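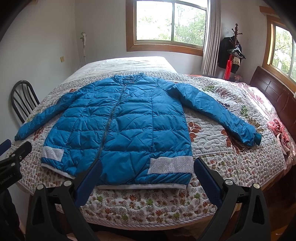

The blue jacket on the guest bed, zipped and face up.

Nuvari Quilted Puffer, Women's Medium: Review After One Cold Season

Nuvari sells this jacket as a midweight winter layer with a dressy finish. I bought mine at full price from the Sammont outlet store and wore it through one winter of commuting and dog walking, mostly in dry cold. It has been through the washer 3 times.

Shell and quilting

The shell is a glossy bright blue fabric. The torso is stitched in horizontal channels, and the fabric between the seams creases easily. A night on a hanger takes out the lighter wrinkles. Anything folded in during storage stays until the jacket has been worn for a day or steamed from the inside. I do not recommend an iron at any setting. The gloss marked on a test spot inside the hem at the lowest heat.

Fill distribution was even when new. After the second wash the lower torso had thinned slightly and the sleeves had not changed. Tumbling on low with two clean tennis balls brought most of it back. Full drying time in my machine was two cycles plus a night on a rack.

Zipper

The front zipper is dark and runs diagonally from just below the collar toward the lower left as you look at the jacket, with a curve in it. The curve is the weak point of the design. A straight zipper can be pulled one-handed once it is started. On this one the lower part has to be held taut with the other hand, or the slider drags where the line bends. Zipper wax helped for a few weeks at a time. No teeth have failed.

Collar and cuffs

The collar is short and gathered. It looks neat and does little against wind, so plan on a scarf. It also sits slightly open with the zipper all the way up.

The cuffs are dark teal and ribbed. They grip the wrist well and go over a thin glove without trouble. Mine have pilled a little on the inner side, and a fabric shaver cleaned that up in a minute. The teal is close enough to the blue to look intended.

Trim

There are two whitish-gray panels at the bottom of the front, one smaller and one wider, both set with shiny studs. White trim finishes the hem. I expected to lose studs in the wash and lost 9, all from the wider panel and all in the first cycle, when I skipped the mesh bag. None have come off since. The white hem is the bigger maintenance problem — it picks up dirt from car door sills and needs spot cleaning with dish soap and a soft brush.

Storage

I lay the jacket flat, zip it, fold the sleeves in over the studs, and roll from the hem up. It goes into a Muvlow cotton storage bag with room left over. Vacuum bags are a poor choice here, as the studs press into the shell and leave dents.

Compared with the Bortolotti short puffer

The Bortolotti is warmer at the neck, has a straight zipper, and costs more. It is also plain. For daily use in hard cold I would take the Bortolotti. For milder days, the Nuvari is lighter on the shoulders and easier to wear indoors for a while.

Verdict

Good shell, good cuffs, an awkward zipper, and trim that needs a mesh bag every time. Worth buying on sale. Nuvari usually marks down winter stock in July, and I would wait for that.

Reviewed June 21, 2026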